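Ziranel Incident Reports: data card

Version 3 of the collection. Covers reports of hateful graffiti, flyers, threats and vandalism at schools, houses of worship, cemeteries and community buildings, as gathered from local news, school district notices and direct submissions.

Summary

The collection has 2,107 reports. Each report is one row in reports.csv, with a matching plain text file in the narratives folder. A report describes one incident at one location. If the same slogan was painted on two buildings the same night, that is two reports with a shared cluster_id.

The work began as a spreadsheet kept by Maricica Ciobanu, who was tracking anti-Roma and antisemitic vandalism near the schools where she taught. Marwa El Idrissi added reports of attacks on mosques and on businesses with Arabic signs, and the two lists were merged under the name Ziranel. Costel Bălan maintains the files now. Anisa Nugroho wrote the coding guide, and Sânziana Pîrvu reviews disputed labels.

Files

reports.csv – one row per report
narratives/ – text of each report, named by report_id
sources.csv – where each report came from, with the outlet or submitter type
guide.txt – the coding guide used by the labelers
changes.txt – corrections since the first version

Fields in reports.csv

report_id: a fixed number. Numbers of withdrawn reports are not used again.
cluster_id: shared by reports that the source itself treats as connected. Blank in most rows.
month: month and year only. The exact day is removed before release.
region: state or province. Town names are left out of the table but often appear in the narratives.
site_type: school, worship, cemetery, business, home, public space, other.
act_type: graffiti, flyer, threat, damage, arson, other.
target_group: the group named or plainly meant by the act. More than one value is allowed.
text_quoted: yes or no. Says whether the narrative contains the words that were written or spoken.
police_report: yes, no, unknown.
official_statement: yes, no, unknown. Counts a statement by a school, city office or police department.
statement_names_group: yes, no, not applicable. Marks whether that statement named the people targeted or spoke only of "hate" or "inappropriate language."
label_note: free text, mostly empty.

How labels were assigned

Two labelers read every report and filled in site_type, act_type and target_group without seeing each other's answers. Where they disagreed, Sânziana Pîrvu read the source and decided. Her reasons are in label_note when she thought a later reader might want them.

The hardest field was target_group. A swastika on a playground wall with no other text is labeled "unspecified" unless the source gives a reason to read it more narrowly, such as a Jewish student's name beside it. Some users will disagree with this. We argued over it ourselves, and the label_note column for these rows says "symbol only" so they can be pulled out and recoded.

The statement_names_group field was added in version 2. Several families who submitted reports told us that the school's letter home never said who had been threatened, and that this stayed with them longer than the paint did. We had no way to check how common that was until we coded for it. Rows from version 1 were recoded wherever the original letter or press statement could still be found. The rest are marked "unknown" in official_statement.

Text of slurs and threats

Narratives keep the wording as the source gave it. Some outlets print slurs in full, some use dashes, some only say that a slur was used. We did not fill in or blank out anything. People preparing classroom material should filter on text_quoted first.

Known gaps

This is not a count of all incidents, and it should not be used to say that one region is worse than another. A town with a working newspaper will show more reports than a town without one. Rows marked "submitted" in sources.csv come mostly from people who already knew one of us.

Reports in languages other than English are thin. There are 300 submitted narratives in Romanian, Arabic and Indonesian, each with an English translation below the original. Translations were done by the person who took the report and were not checked by a second reader.

Incidents against people, with no mark or damage to a place, are outside the scope. A threat left on a school's voicemail is in. A student shoved in a hallway is not, even if words were used. Buzatu and Prelent, two smaller collections kept by other groups, cover assaults, and their column names are close to ours.

Privacy

Names of private persons are replaced with roles: parent, student, rabbi, shop owner. Names of elected officials and police spokespeople are kept when the source is public. Anyone who finds themselves identifiable in a narrative can ask for it to be changed or withdrawn. Removals are made before the next release and listed by number only.

Use

Free for research, teaching, reporting and community safety work. Please don't use the narratives to train systems that write messages in the voice of the people who made the threats. Cite the version number along with the name, because labels change between versions.

Corrections

Send the report_id, the field, and what you think it should say. A link to a source helps. The next round of corrections closes in April, and anything that comes in after that goes into the following version. Zavach hosts the download and can't edit the files, so requests sent there only get forwarded.

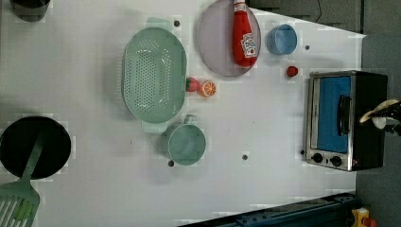
The first rule in the guide is to write down what the source supports and stop there. A red ketchup bottle lying on a plate is entered as a bottle lying on a plate, and "spilled" or "knocked over" stays out of the row. The same goes for a report that says paint was found on a door in the morning: act_type is graffiti, and nothing goes in about who did it or why unless the source says so. Labelers who want to record a guess can put it in label_note with the word "guess" in front.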